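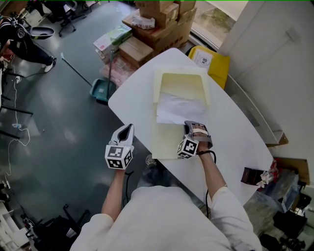 *The paper table, Skukard workroom. White sheet and cream-colored tray on the rounded table; cardboard boxes stacked beyond its far end.*

# The Workroom at Skukard

The Skukard workroom occupies the ground floor of the former Mansour packing house. It was opened to member organizations in November and is managed by the Vimcombe Trust, which also maintains the adjoining reading room and the garden. The room serves for sorting, wrapping, and storing paper goods before they are sent to branch libraries and schools.

This page introduces the room and its furnishings. Visitors preparing a first booking are advised to read the notes below together with the terms of use.

## The table

The white table has a rounded outline and is kept for flat work, including paper. A shallow open tray is provided for sheets in use, with a larger pale yellowish board beneath it. Small items may be kept at the right-hand side, as with the dark brown box and the pink-and-white artificial flowers nearby.

## Boxes and storage

Incoming material is received at the window end of the room. Cardboard boxes are stacked there, among them a green-and-white printed one, with a yellow bin to their right. Clear plastic storage bins stand on the floor beneath the table, and a white shelf unit is placed against the wall. The Trust handled over 700 parcels in its first season, and members are asked to label each box on arrival.

## Floor and cleaning

The floor is dark gray throughout the working area. A long-handled teal dustpan and a broom are kept within reach of the table. Members are requested to sweep before leaving and to return the rolling chair to its place.

## Use of the room

Sessions last 45 minutes and may be extended on request. Groups of up to 35 may reserve the full ground floor. The window looks onto greenery, and the blinds should be left open during the day.

Bookings are administered by Tala Nassar. Questions concerning deliveries and storage should be addressed to Thibault Delorme at the Clilludov entrance desk, open from 9 a.m.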